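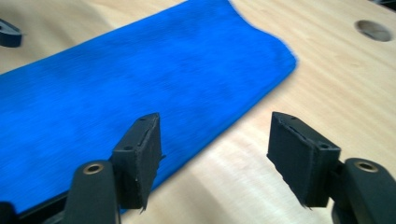 Blue cloth on the table

Mon 12 July
Logged by Sivaprasad Marar

Ticket 1288: scoring tablet drops routine scores, Wonumthorpe gym

Great first round at the Plellwood club trampoline meet, but the Galanis scoring tablet lost two difficulty scores between the judges' table and the display. Execution and time of flight came through perfectly! Jhosep Lozano had written everything on paper, so the results stand.

Tried so far:
- Restarted the tablet. No change.
- Moved the router closer to the judges. No change.
- Sent 40 test scores with the gym quiet. All arrived – very encouraging.
- Sent some 200 more with the warm-up running. Several difficulty scores went missing again.

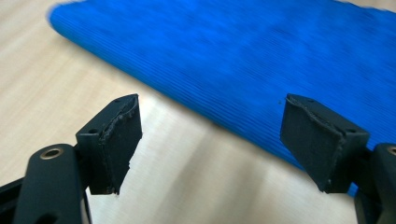
Difficulty scores are the only ones sent by hand, so I watched Jhosep enter a batch. He taps Send, then goes straight to the next gymnast, and the Grustomo app clears the box before the score has gone. I love how quick he is, but the app can't keep up. We also talked about glare on the screen, and a thick ribbed cloth like the blue one would make a good dark mat under the tablet.

Workaround: wait for the green tick before opening the next routine. We ran the whole second round that way and every score landed – brilliant!

Still open: Grustomo to hold the score until it's sent. I'd love to see that fixed before the September meet.

Status: waiting on supplier

We use cookies to remember your login. Accept / Manage settings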